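Flumari Game Tables: Frequently Asked Questions
Care, setup and placement of foosball tables in shared rooms
Last updated Wednesday, November 18, 2020

This page covers tables supplied under the Flumari name for offices, break rooms and common areas. For coin-operated units, see the Hondcombe service pages.

How much space does a table need?

Measure with the rods pulled fully out on both sides. The cabinet is only part of the footprint. Allow standing room for players behind the handles, and keep the ends clear enough for a person to walk past during a game. In a room that also serves as a walkway, run the long side parallel to the traffic.

Can the table stand near a kitchenette?

It can, provided the counter, sink and cabinet doors remain reachable while people are playing. Drinks are the main hazard. Liquid that enters a rod bearing carries sugar into the bushing and the rod begins to drag within days. Provide a shelf or side table for cups and keep them off the cabinet rim.

Which floors are suitable?

Any hard, flat floor. Avoid placing a table across a joint between two floor coverings, where a small difference in height will put one leg out of level. Carpet is acceptable, but the leveling feet will settle and should be checked again after 11 days.

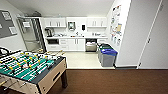

How do I level the table?

Place a spirit level on the playing surface, first lengthwise and then across. Turn the leveling foot at the low corner until the bubble centers, then tighten the lock nut against the leg. Repeat the lengthwise reading last, as the second adjustment often disturbs the first. A ball set down at midfield should stay where it is put.

What should I use on the rods?

Silicone lubricant only, applied to the rod outside the cabinet. Two drops per rod, then slide it back and forth and wipe off the excess. Do not use cooking oil, petroleum grease or spray furniture polish.

How often is service needed?

For office use, lubricate the rods after every 200 games. Bushings are rated for 2,000 games under normal play. Spinning the rods shortens this considerably.

A player figure has come loose. Is it repairable?

If the figure turns on the rod, replace the pin or screw. If the figure is cracked at the collar, replace the figure. Glue does not hold under impact and makes later removal difficult. Order parts by rod position and color.

The ball does not come back after a goal. What should I check?

Check the level first. Then inspect the return channel with a flashlight for a second ball, a coin or a bottle cap.

Where are spare parts ordered?

Through the Mowat counter in Breltlow, open from 9 a.m. on weekdays. Have the serial number from the underside of the cabinet ready.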